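4.2 Cleaning and sealing the stone-pattern surface 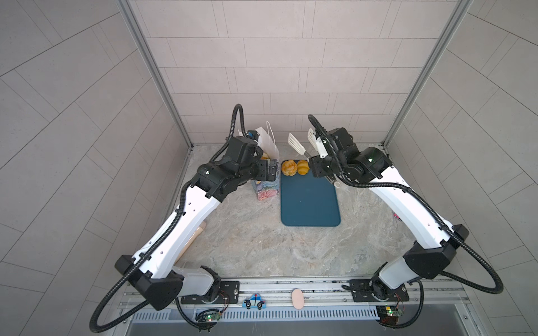 Fig. 13: Marble-patterned work surface with tiled walls behind and at both sides

These instructions are for all Fetden worktops with marble pattern. Please read the section completely before you open the sealer.

1. Remove all crumbs and dust with a soft brush. Do not use a metal scraper.
2. Mix 2 caps of Bumberg neutral cleaner into a bucket of warm water.
3. Wipe the surface from the back to the front. Rinse the cloth often.
4. Clean the tile joints with a nylon brush – only light pressure is necessary.
5. Let everything dry overnight.
6. Put on the sealer with a lint-free cloth, in thin and even coats. Two coats are enough for normal use.
7. Wait until the first coat is not sticky anymore, then continue with the second.

CAUTION: Vinegar, lemon and lime remover will make dull spots on the surface. These spots can not be polished away at home.

Note: If water does not form drops on the surface, the sealer is used up. Repeat steps 1 to 7. We recommend to do this every December, or earlier if you cook a lot.

Replacement sealer can be ordered from the Stistbridge warehouse under part number 108.

Related sections
4.1 First use of the worktop
4.3 Repair of small scratches
4.4 Replacing silicone in the corners
5.1 Radulović sink sets: fitting and care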